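Workshop notebook, February

Morning, first thing

Back on the Hisley lamp. For anyone reading this later, it's the stoneware table lamp with the speckled brown glaze, sold to us as "studio pottery, wired, working" and neither wired properly nor working. The base itself is lovely. Somebody drilled it for flex at the back, low down, and made a decent job of the hole, so the conversion is probably a good bit later than the pot but done by someone with a proper bit. No chips at the foot. One hairline under the neck which I'd written down as a crack last time and which I now think is only in the glaze. Fingernail doesn't catch on it, and it rings clean when tapped.

Took the old lampholder off. Brass, seized, took a drop of oil and a lot of swearing. The old flex came out in bits, so that's in the bin, and the cork pad under the foot went with it (crumbled the moment I looked at it). I've kept the holder in a bag with a label on. Please don't tidy it away, the buyer may want it even if it never goes back on.

Put the shade to one side for now. It isn't original, it's too wide, and the lining has gone the colour of tea. I'd sell it separately or not at all. 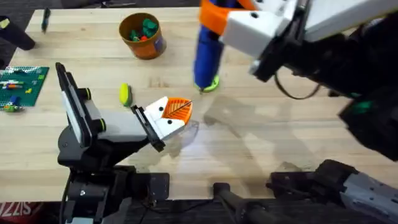
Cleaning, late morning

Warm water, soft brush, a tiny bit of washing-up liquid. I know we have the fancy stuff in the cupboard but I tried it on the Killano jug last month and it took the shine off a patch near the handle, so I'm going gently until I trust it again! Most of the grime was on the shoulder, where dust and polish had built up into a sort of brown varnish. It came away nicely with cotton buds and patience. Four goes at it, changing the water each time, and the glaze under there is much greener than I'd thought. The listing will need rewriting – I'd put "brown" all the way through.

The mark on the bottom is clearer too. It's impressed, not painted, and it's a small oval with something inside that could be a leaf or could be a fish. I had a look in the Zundeck price guide and there's nothing like it under the Hisley entries, but that book is thin on anything after the war. Left it as "impressed oval mark" in the draft. I'd sooner be dull than wrong.

After lunch, the Jin tray

Bit of a break from pottery. The Jin tray is plated, whatever the label says. There's copper showing on two of the feet and along the rim where hands have picked it up for years. Nice piefrust edge, (pie-crust, my spelling today) and a crest in the middle that's been rubbed nearly flat. I gave it a wash and a light going-over with the cloth, and stopped there. Any more and we'd have a copper tray.

Old ticket says 600. No chance. I've pencilled in 300 and wouldn't argue with anybody who offered a little under. If it's still on the shelf come spring it can go in a mixed lot with the odd spoons.
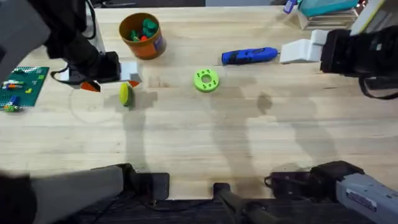

Is it worth replating the tray before it goes out?

I'd leave it alone. The replating would cost more than it adds, and the crest is so worn that a bright new surface would only make it look odder. People who like these trays seem happy with a bit of copper coming through.

Before going home

Lamp is drying upside down on a towel. New flex is cut but not fitted, and I want it tested properly before it gets anywhere near a plug. Brown twisted, fabric covered, looks right against the glaze. New holder is on order, so is a felt disc for the foot.

Still to do: measure the lamp again without the shade (the 6 inches in the old notes must be the foot, it can't be the height), rewrite the listing with green in it, change the tray label to plate. Also the drawer with the brass fittings wants sorting, I spent ages looking for a nipple that fitted and it was in with the clock keys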